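**Rillis R2 wireless mouse: double clicks registered on a single press, and loss of connection after standby**

Category: Peripherals / Mice and trackballs
Status: Open

Our office purchased a number of Rillis R2 wireless mice for general desk work. Several of them have developed the same two faults, and I would be grateful for guidance before we decide whether to return them.

The first fault concerns the left button. A single press is frequently registered as a double click. Folders open when a user intends only to select them, and text selections are dropped while dragging. The fault appears in every program and on both of the computers we used for testing.

The second fault concerns the wireless connection. When the computer wakes from standby, the mouse does not respond until the receiver has been removed and reinserted. The receivers are connected to an Oten monitor hub, which is how all of our desks are arranged.

The following has been attempted without success:

- The batteries were replaced.
- The double-click speed was set to its slowest position in the system settings.
- The Rillis utility was removed and installed again.
- The mouse was moved to a different desk.

The polling rate is at the factory setting. Please advise whether these faults are related, and whether either can be corrected by the user.

---

**Answer 1** (accepted)

The two faults should be treated separately. It is unlikely that they share a cause.

*Double clicks.* The behavior you describe is generally known as switch chatter. The contacts inside the button switch open and close several times during one press, and the mouse reports each closure. The double-click speed setting does not correct this. It only determines how close together two clicks must be for the system to treat them as a pair, and chatter falls well inside even the shortest interval.

Many mice include a debounce setting, which instructs the firmware to ignore further closures for a short period after the first. In the Rillis utility it is found under Buttons, then Advanced, and the default value is 2 milliseconds. Please proceed as follows:

1. Close all other software that manages the mouse.
2. Raise the debounce value one step at a time.
3. After each change, press the left button slowly and deliberately for a minute or so in a click-test page.
4. Stop at the lowest value that produces no unintended clicks.

A higher value adds a small delay, which will not be noticed in office work. If the fault remains at the highest value, the switch is worn and should be replaced under warranty. I would not recommend opening the case while the warranty is in force - the feet cover the screws, and a disturbed foot is easily noticed at the service desk.

*Loss of connection.* Please move one receiver from the hub to a port on the computer itself and leave it there for a day. Monitor hubs often cut power to their ports when the display sleeps, and some do not restore it cleanly. If the fault disappears, look in the monitor's own menu for an entry concerning USB power during standby. Where no such entry exists, a short extension cable from the computer to the desktop is the usual remedy, and it also brings the receiver nearer to the mouse.

On computers running Windows, the option that allows the system to turn off the USB root hub to save power should be cleared as well. It is located in Device Manager, on the Power Management tab.

---

**Answer 2**

We had the same trouble with a Brodex mouse and replaced it with a Costello wired model. The problem has not returned. A wired mouse is more dependable in my opinion, and there are no batteries to purchase.

---

**Answer 3**

I agree with the accepted answer on the receiver. With regard to the button, please check the firmware version before changing the debounce value. On our units with firmware 306, the utility displayed the new value but did not store it in the mouse, so the setting was lost each time the mouse was switched off. The later firmware retains it.

The update must be carried out with the mouse connected by cable. The utility will offer to perform it over the wireless link, but on our units this stopped partway and had to be repeated. Do not switch the mouse off while the progress bar is displayed.
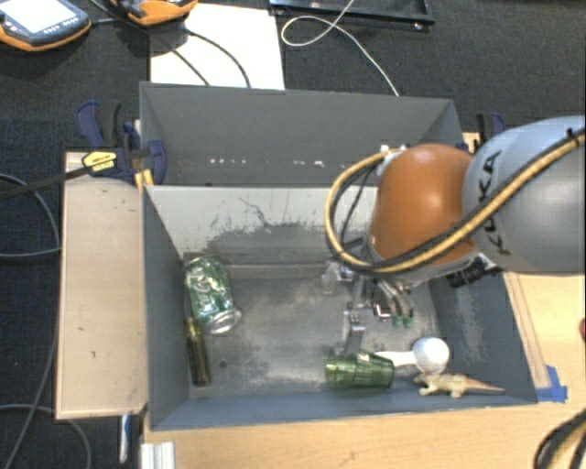 Maintenance_Desk replied that the firmware had been updated by cable on one unit and that the debounce value was now kept after a restart, but asked whether the setting had to be entered again for each stored profile or applied to all of them at once.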